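Vorkotbridge Hall Kitchen Group
Minutes of the March meeting, 7 pm, in the hall kitchen

Minutes by me, Milagros Godoy, so blame me for the spelling (and please don't fix it in pen on the noticeboard copy again).

Apologies: two, both with the flu going around. Get well, you two, and keep it to yourselves!

Last month's minutes were taken as read. I asked if anyone had read them and got a lot of interest in the ceiling, so I'm calling that a yes.

1. Crockery

This took up most of the night. We're up to 174 pieces on the list now that the boxes from the Espinoza house have been added in, and I still reckon I skipped a line somewhere near the saucers. The family don't want any of it back. They've asked only that it gets used and doesn't sit in a cupboard for best, and we all thought that was lovely.

The big argument was over the dinner plates. Half of us wanted to keep the plain white ones for the seniors' lunch because they're easy to match when one breaks, and the other half (me included, loudly) wanted the ones with the blue leaves. I've had a soft spot for those since they came out of the newspaper. Put to a vote, and the blue leaves won, 7 to 4. Very pleased!

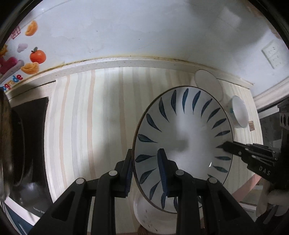

Item 1: large white dinner plate, blue leaf strokes, brown rim.

The plain ones will go on the lower shelf as spares. Anything chipped comes out of use straight away, and that includes the mug everyone pretends is only stained.

2. Storage

We went round and round on whether plates should be stacked or stood on edge. Standing them up means you can pull one out without lifting the whole pile, and my wrists would be grateful, but the bowls take up so much room that there may not be space for a rack as well. There's a Vimen rack in the catalogue that would fit under the window if the bread bin moved. The bread bin has its supporters. We've agreed to measure first and fight later.
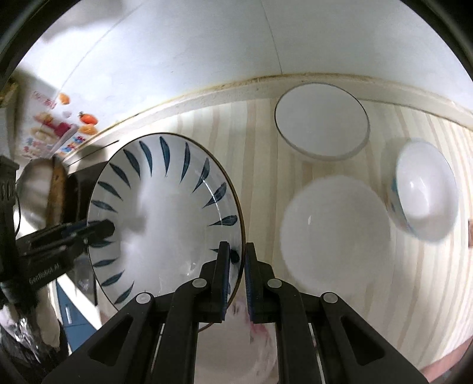 Bowls stay sorted by size for now, biggest at the back. Odd ones and the pink floral pieces are to be kept together as a mixed set for morning teas, where mismatched looks cheerful anyway.

3. Labels

Somebody has been marking the undersides of the club's dishes with Cutex nail polish, in red. It holds up in the sink a treat and we've decided to carry on with it. Please let it dry properly before stacking, as I've now got a saucer stuck to a side plate and I'm not game to pull.

4. Money

Balance is $1,108 after the tea towels and the new tap washer. Agreed we can spend up to $60 on a rack without coming back to another meeting.

5. Other business

The urn is slow. It has always been slow. Fill it early.

Whoever took the good colander home, it can come back to the side door with no questions asked.

To do: measure under the window (me), ring about the rack (me again, apparently), wash the last Espinoza box (everyone, before the next lunch please).

Closed at 8.40, followed by tea and the rest of the lemon slice.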